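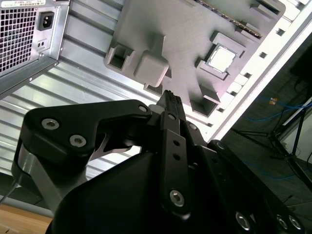
Scholarship forms for the Jadumon fund are open as of 19/08/2025. High school seniors and trade students in the county can apply. The money covers tuition, books or tools, and a desktop computer counts as a tool – so do parts for one, like a power supply.

Home Posts Replies Media Likes

Last year the fund got 260 forms and gave 4 awards of $1,578 each.
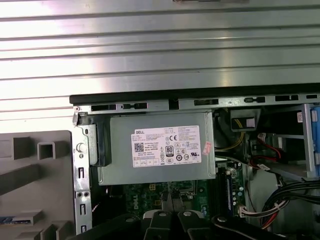

You need one letter from a teacher or a boss. Pakzad Hall has paper copies at the front desk.
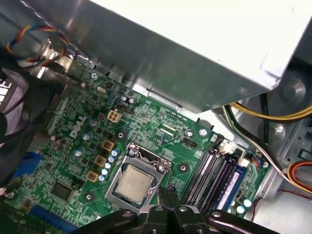
Can you apply if you got an award before? You can, as long as three years have passed.

Winners hear back in February. Checks go straight to the school – Bronusen Trade School is on the list this time.

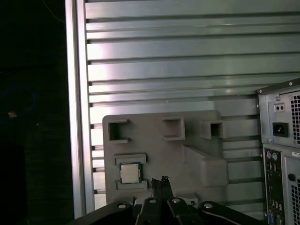

Desktop case, rear panel area.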